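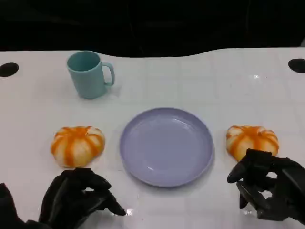
Samina Mughal wrote back to our beta mailing list before most of us had finished our coffee, saying that she'd been waiting for a planner that would let her stop a two-handed pick halfway, change one thing and carry on from the same spot, and asking when she could stop using the test build and get the real one.

Well, Samina, the real one is ready! Gromside 2 is out of beta and up for download as of 30/04/2020, and I get to be the one to write the announcement, which the rest of the team at Merkico may regret, as I've been told more than once that I go on a bit.

For anyone new to us, Gromside is planning software for robots with two arms and two hands. You give it a table with things on it and tell it what you want done, and it works out which hand goes where, in what order, and how to keep the two from bumping into each other on the way. Version 1 did this fine as long as the hands took turns. People put up with that (thank you, by the way), but it was slow to watch, and I've lost whole afternoons watching it.

So the big change in version 2 is that both hands are planned together. Put a plate in the middle of the table with a small pumpkin on each side of it, and the old planner would send one hand in, bring it all the way home, and only then think about the other. The new one treats the whole job as one plan. Each hand gets its own pumpkin, the plate is marked as something to leave alone, and so is the mug further back. If the two paths get too close, the planner slows one hand down and lets the other go first. You can see which one it picked and overrule it.

We've also redone the part that figures out what's on the table. Glossy white surfaces gave us a lot of grief in version 1, I won't lie. A bright reflection from an overhead light would get labeled as an object, and the planner would politely steer around it. In February we pulled every bad label out of our own test logs, 3305 of them, and went through the lot by hand. The new filter came out of that work. It checks a bright spot against the depth reading before it lets the spot count as a thing, and you can turn it off if your table is matte and you'd like the speed back.

Pale things on pale tables are better too, though I'd call that one a work in progress. A lavender plate on white is okay now. A white plate on white still needs a good depth sensor, and the release notes say so in plain words.

Then there's the step view, my favorite. Every plan now shows up as a list you can scroll through, with a little preview of both hands at each step. Click on a step, drag a fingertip target to where you'd like it, and the planner redoes only the part that comes after. Your edit gets saved with the plan, so you aren't making the same fix again tomorrow. Samina's halfway stop works from this same list: pause, edit, resume.

A few practical bits, and then I'll let you go.

Old project files open in version 2, but they get converted when you save, and version 1 can't read them after that. Please make a copy first. If you wrote your own hand model for version 1, you'll need to add a thumb limit to it, and the converter will ask you for the value.

The free trial runs for 30 days and has everything switched on. If you already pay for version 1, the upgrade costs nothing and your license key stays the same.

The Ventura plug-in, for those of you who do your arm control through it, ships in the same download. The Prindham one is still being tested and will follow as its own update. I don't have a date for it that I'd trust, so I'm not going to print one.

One known problem: if you name a project with a slash in it, the step view opens blank. Your plan is safe, it just doesn't show. Rename the project and it comes back. A fix is already written and goes into the first patch.

Questions, bug reports and requests for review copies can all go through the contact form on the Merkico site. Put "Gromside 2" in the subject line and it'll land with me. If you're sending a bug, attach the plan file, please, even if it looks fine to you!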